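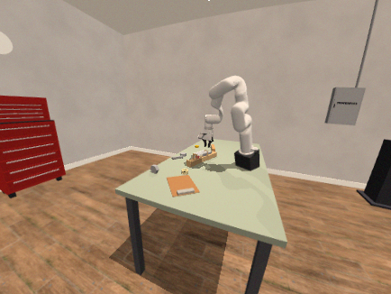
Norbert Říha

How to put together a tag post for your blog

Tag posts are an easy way to fill a quiet week, and the days after 25th December are usually as quiet as it gets. I wrote my first in January two years ago and have done 16 since. The method has stayed much the same.

Start with the questions. If you were tagged by someone else, copy theirs exactly and link to the post where you found them. If you are writing your own, aim for nine or ten. I once answered a list of 20 and the post ran to 1,332 words, and most readers had left by the middle.

Mix the short ones with the long ones. "Tea or coffee?" can sit next to "What was the last book you gave up on?" Leave out anything that can be answered with yes or no, unless you add "why".

Write your answers in one sitting, then leave them overnight. Next day, cut any answer that says "I can't choose". Pick one. If a question is too personal, swap it for another and say in brackets that you have swapped it.

Put each question on its own line with the answer under it. I draft in Gukari, which keeps the line breaks when I paste. Cundanard doesn't, so check the preview before publishing.

Now the tagging. Choose up to six blogs, and make sure they are still being updated. Leave a comment on each one to tell them, as links alone often go unseen. Don't tag back the person who tagged you, and don't chase anyone who doesn't join in.

Last, add your own rules at the bottom so the next person can copy them. Mine are:

Thank whoever tagged you.
Answer everything.
Write new questions for the next lot.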